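Gripper notes, part two: the hotel room set

Wed 28 October

This site uses cookies to remember your preferences and count visits. By continuing to browse you agree to their use. Accept | Manage settings

I said last time I would write up the finger comparison once I had enough runs to say something. I have 395 grasps logged now across two finger sets, which is enough to pick one, so I'm picking one.

The two sets are the Hrubý fingers, which are solid and fairly stiff, and the Olley fingers, which are dark, slotted and give a little when they press on something. Same arm, same wrist camera, same Stoner controller, same speed settings. I changed the fingers and nothing else, apart from one firmware update on the controller that I couldn't put off. I reran the first batch after the update and the results didn't move much, so I kept going.

The test area is a furnished room with a bed, a round side table, a desk phone and a TV remote. I wanted ordinary things that were already the height and shape they are in real rooms. My bench at home is too tidy for this and everything on it is at one height.

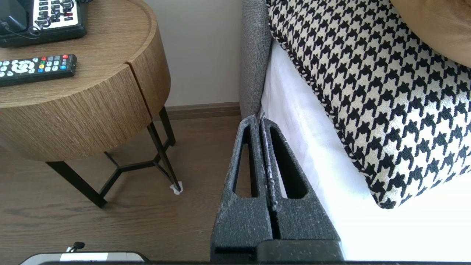 Soft goods were where the two sets split. With the Hrubý fingers I had 69 failed grasps, and most of those were fabric: a sheet edge or a pillow corner that slid out as the arm lifted. The Olley fingers held on to the same edges far more often. They also closed flatter on thin stuff like paper. The cost is that they pick up lint. The surface has a bit of texture to it, and after an hour around bedding it's speckled all over. I wipe them with a damp cloth between batches and let them dry before the next one. I tried tape once and don't recommend it. It pulled at the surface.

The remote was close to a tie. Both sets can pick up a remote if they come in across the short side. Coming in along the long side, both of them push it over the table edge sooner or later. That's a planning problem and I can't blame the fingers for it.

The phone was harder. Lifting the handset is fine. The coiled cord is what causes trouble, because it drags on the handset and changes the load halfway through the lift. The Hrubý fingers did better here. They don't twist, so the handset stays level. The Olley fingers let it rotate a few degrees and then it doesn't go back in the cradle properly. I ended up lowering the lift height and adding a short pause before placing, and that fixed most of it.

A word about the camera, since two people wrote to ask. It's the Bernulura wrist unit with the wide lens. I like the wide lens near the floor and along the walls, where I need to see the fingertips and whatever they're about to run into. What I don't like is the exposure. If there is a bright surface on one side, that side goes white and takes a lot of detail with it. I tried locking the exposure, and then the area under the table was too dark to be useful. For now I leave it on auto and keep the daylight behind the arm when I have the choice.

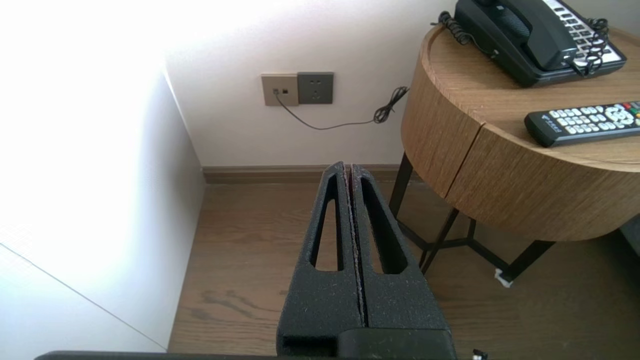
Low work showed up another thing. When the arm is down near the baseboard, the wrist is close to the end of its range and the controller slows everything down to stay safe. There is a setting for this on the Stoner, three menus in, and the default is very cautious. I raised it one step and the low approaches stopped stuttering. I would not go higher than that in a room with cables in it.

The cables themselves I now treat as off limits. I mark a keep-out box along the wall and plan around it. It costs some reach — maybe more than it should — but I haven't had to stop a run for a snag since I added it.

So the Olley fingers stay on for general use and the Hrubý set goes in the case for anything rigid with a cord attached. Swapping takes four screws and a recalibration, and the recalibration is the slow part.

I still have 131 runs to label before I can post the full table. I'm hoping to have that up in December, along with the calibration script, if I can get it to work on a machine other than mine.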